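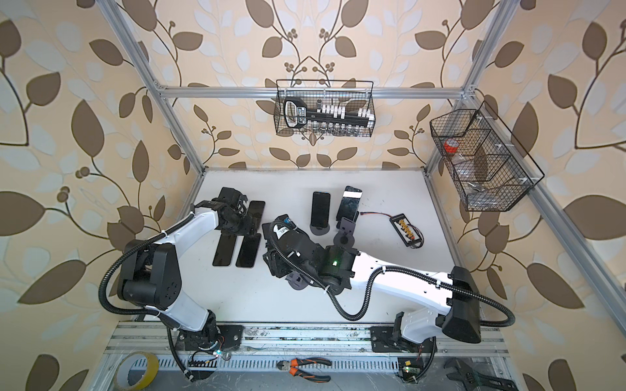 Leaf-print walls and white tabletop

From: list moderator, Matau Endurance Entrants
Date: September 30, 2026
Subject: Re: Driver nominations and the second car at Casport

Replies below the quoted bits. I've trimmed the rest.

> We have two drivers confirmed for car 43 and are still talking
> to a third. Can we lodge the entry with two names and add the
> other one later, or does the whole crew have to be on the form?

Lodge it with two. The supplementary regs for the Casport round let you name the third driver up until documentation opens, as long as that person already holds the right licence grade. If they need an upgrade, start now. Licence upgrades are handled by the national office and the circuit can't hurry them along.

Write "TBA" in the third box. Don't leave it blank, as blank boxes got two entries sent back at the Pant round and both of them lost their garage preference.

> Also, is the driver change minimum the same as last year? Our
> crew has been practising with the old time.

No, it has changed. The minimum stop is now 3 minutes for any stop with a driver change, measured from pit entry line to pit exit line. Last year it was measured stationary, in the box. If you've been practising to the old rule, your belts and radio work will be fine but your lollipop person needs a new sheet. The bulletin is on the noticeboard page under the October round.
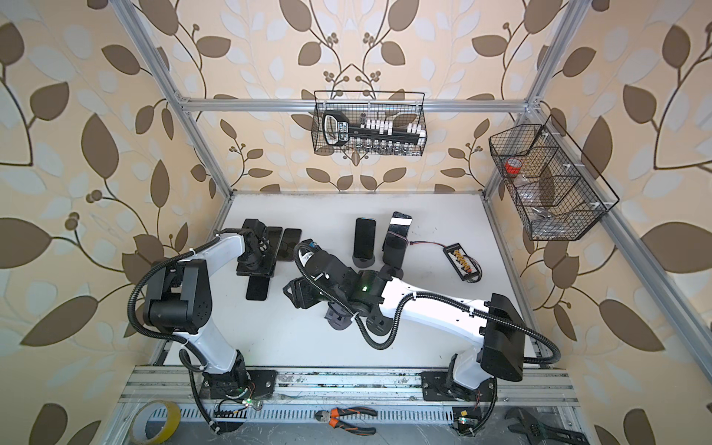 Refuelling is still a separate stop. You can't combine it with tires or a driver change in the lower class, and car 43 is in the lower class.

> Last thing. We may bring the Diris as a second car if the
> gearbox is back in time. Does it need its own entry fee now?

Yes, a full fee, and its own number. I checked and 901 is free if you want to keep it from the sprint series, but three-digit numbers have to fit the standard door panel, so measure before you order the vinyl. The timing people would rather you picked something under 100.

There were 18 cars on the list when I looked this morning and the garages are filling from the pit exit end. If you want the two cars side by side, say so on both forms. A second car that is entered afterwards goes wherever there's room, usually in the paddock under canvas.

If the gearbox doesn't come back, you can withdraw the second car before entries close and get the fee back less the admin charge. After that it's only a credit toward the next round at Pant, and it can't be moved to another team.

One for everyone else on the list: please cut the old messages when you reply. The digest that went out last night had the same tire allocation table in it over and over, and people reading on their phones have asked me to mention it.

Matau Endurance Entrants list
To leave the list, send a blank message with "unsubscribe" as the subject.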